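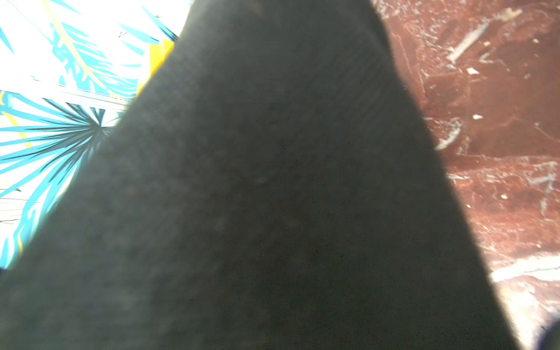
Rollness 40
Pre-planted coir roll for stream bank repair

Home > Stream and wetland > Bank protection > Rollness 40

Item number: 443
Availability: grown to order, please see "Delivery and season"
Unit: one roll, four meters

Rollness 40 is a roll of coconut fiber, held in a net of twisted coir rope and planted with native wetland plants before it leaves our nursery. It is placed at the foot of a stream bank, where the water meets the soil, and it protects this line while the roots grow through the fiber and into the ground behind. After some years the fiber rots away and the plants remain.

We make it for small and middle-size streams which have been straightened, moved or cut too deep, and which are now being given back a more natural form. It is also used on the edges of ponds and on side channels that are opened again after a long time dry.

Technical data

Length: 4 m
Diameter: 40 cm
Filling: coconut fiber, washed, without glue
Net: coir rope, hand-knotted
Plants: rooted plugs, species by agreement
Fixing: untreated chestnut stakes and coir cord (ordered separately)
Plastic content: none

On the net

Customers who know our older rolls will remember that the net was polypropylene. It was strong and it was cheap, and it stayed in the stream for a very long time after the fiber was gone. We have stopped making this version. The coir net is weaker when it is new, so please do not lift a roll by pulling on the net with a hook. Use two flat slings, placed one meter from each end, and lift slowly.

The knots are made by hand and are not all the same. A small difference in the size of the openings is normal and is not a reason for complaint. If a knot is open on arrival, it can be closed with the cord.

The plants

The standard mix for running water is lesser pond sedge, reed canary grass, yellow iris, purple loosestrife and water mint. For shade under trees we take out the iris and put in more sedge. For still water we can add common reed, but we ask you to think well before you choose it in a narrow channel, where it can close the whole width.

All plants are grown from seed or cuttings collected in the same river basin as our nursery. If your project needs plants from your own basin, we can grow them for you. In this case our nursery manager, Floarea Hodoroagă, must receive the seed one full growing season before planting. She will tell you how much is needed and how it should be dried. Seed that arrives in closed plastic bags is often lost to mold. Paper bags are better.

The plugs are set into the roll on one side only, which becomes the upper side. We mark this side with a knotted red string. The string is cotton and can stay in place.

Briturine planting mix

Where the bank soil is very poor, for example in gravel left over from old dredging or in subsoil that was dug out and never covered, the roots have little to find behind the roll. For such places we sell Briturine, a mix of composted leaf, crushed brick and a little clay. It is filled by shovel into the gap between the roll and the bank and pressed down with the foot. It contains no added fertilizer. Please do not replace it with garden compost, which is too rich and will feed algae in the stream.

Briturine is delivered in large bags or loose. Keep it covered until use.

Where it works and where it does not

A coir roll protects the toe of a bank. It does not hold up a bank that is sliding from above, and it does not stop a stream from cutting down into its own bed. If the bed is still going deeper each year, this must be solved first, with riffles, wood or a longer course, depending on the place. We have refused some orders for this reason, and we will probably refuse others.

Good places:
Inside bends and straight parts with slow or moderate flow
New channels in the first years after digging, before the plants come by themselves
Pond edges with small waves
Banks damaged by cattle, after the fence is built

Difficult places:
The outside of sharp bends (use two rolls, one on top of the other, with brush layers behind, or choose willow)
Streams that fall dry for more than some weeks in summer
Deep shade
Places with many geese, if you cannot put up a net or a line in the first summer

Not suitable:
Directly below a culvert or weir
Salt or brackish water
Channels that carry much coarse gravel in flood

The right height

Most failures that we see come from the height. The roll must sit so that two thirds of its thickness is below the usual water level in spring. When it sits higher, the plants dry out in their first July. When it is fully under the water, the sedges survive and most of the others do not.

Do not take the level from one visit. Look for the line on the bank where the moss and small plants begin, ask the people who live there, and if possible read a staff for a few months. In a new channel there is no such line, and here the designer must give you the level.

Installation in short

1. Cut a shallow shelf along the foot of the bank. Remove stones and roots that would keep the roll off the ground.
2. Lay the rolls end to end, string side up, beginning downstream.
3. Tie the ends together tightly with coir cord. An open joint is where the water will start to work.
4. Turn the first and the last roll into the bank for at least one meter and cover them with soil.
5. Drive the stakes in pairs, in front and behind. Do not drive them through the roll.
6. Tie the cord over the roll from stake to stake, then hit the stakes once more so that the cord becomes tight.
7. Fill the gap behind with soil or Briturine.

A wet roll is much heavier than a dry one, and ours are always delivered wet. Four persons can carry one on slings over flat ground. On a steep bank please use a machine.

The full installation sheet comes with the delivery. It can also be requested by e-mail before you order, and we recommend this if you have not worked with rolls before.

Example of use: Ralton

The Ralton is a small stream that was led into a straight ditch when the meadows around it were drained. When it was returned to part of its old course, the new banks were bare silt and the first winter was expected to be wet. Rollness 40 was placed on the outer side of the gentle bends, on over 200 meters of bank, and the inner sides were left open to find their own shape.

The work was led by Virgil Stanciu, with Margarida Barreto as ecologist. She asked for gaps between the groups of rolls, so that water voles and young fish could use the open bank, and we have since then recommended the same to other customers. One group of rolls was set too high and had to be lowered in the second spring. The loosestrife on it was mostly lost and was planted again by hand.

Mr. Stanciu has kindly agreed to answer questions from other project leaders. Please write to us and we will pass on your message.

Delivery and season

Rolls are planted at the nursery in spring and need one summer to root. We deliver from September until the ground freezes, and again from March to May. The best month in our experience is November, when the plants are resting and the water is not yet at its highest, but check first if the work is allowed in your stream at that time. In many trout streams it is not.

For delivery in the coming autumn, we accept orders for the standard mix until the end of April. Smaller quantities are sometimes available from stock.

Unload on the day of arrival and keep the rolls in shade and wet. If they must wait for more than three days, put them in shallow water. Do not stack them when the plants are in leaf.

Care in the first two years

Walk along the rolls after each high water and tighten loose cords. Remove branches and rubbish that lie on the plants. Alder and willow seedlings will come by themselves in the fiber. Leave them or pull them out according to the plan for the site. Do not mow the rolls in the first year. Himalayan balsam should be pulled before it flowers.

Usually ordered together

Chestnut stakes, pointed, bundle
Coir cord, coil
Briturine planting mix
Lifting slings, pair (for loan, against deposit)

Prices and contact

The price depends on the plant mix, the quantity and the distance, so we prepare an offer for each project. Please send us the length of bank, a few words about the soil and the shade, and the name of the stream. A sketch is enough.

Offers and technical questions: Horațiu Matei
Transport and loan of slings: Kastriot Shehu
Seed and plants: Floarea Hodoroagă

Olteanu Stream and Wetland Supply
Product page revised February 2026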